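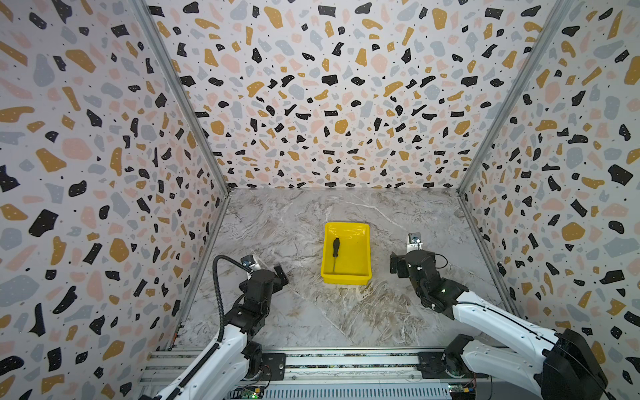

Vimala Pisharody has spent most of her career on one question: how long a government may keep a document from the people who paid for it. As director of records policy at the Stillirwood Center, she has testified before state legislators of both parties, and she expects to do so again in July, when the public records bill known as the Okura amendment returns to the floor.

The measure would give state agencies 21 business days to answer a request for documents. Current law asks only that they reply "within a reasonable period," a phrase Pisharody regards as the root of the trouble.

"A reasonable period has come to mean whatever the agency says it means," she said in an interview at the Center's offices in Ronby. "We filed a request for contract records and received the first page after 205 days. No law was broken. That should concern any legislator, whatever his or her party."

Opponents, led by Senator Shetty, argue that small agencies lack the staff to meet a fixed deadline and that some requests are filed only to harass. Pisharody does not dismiss the point. She noted that one county office received 3,000 pages' worth of requests from a single resident while employing two clerks.

"I have sat with those clerks," she said. "They are doing their best with very little. The bill lets an office ask for one extension in writing, and I would support money for staff as well. What I cannot support is a rule with no date in it."

She was less patient with the proposed exemption for draft memos, which was added in the Senate and would cover any paper marked as preliminary. In her view, the language is broad enough to shield nearly everything a governor's staff produces.

"Anyone can stamp the word 'draft' on a page," she said. "The House version did not have this, and the House version was the better bill."

Asked whether the Center would oppose the amendment if the exemption remains, Pisharody paused — she had been asked the same thing by a House member that morning — and said the board had not yet voted. Her own advice will be to support the deadline and return next session to fight the exemption on its own.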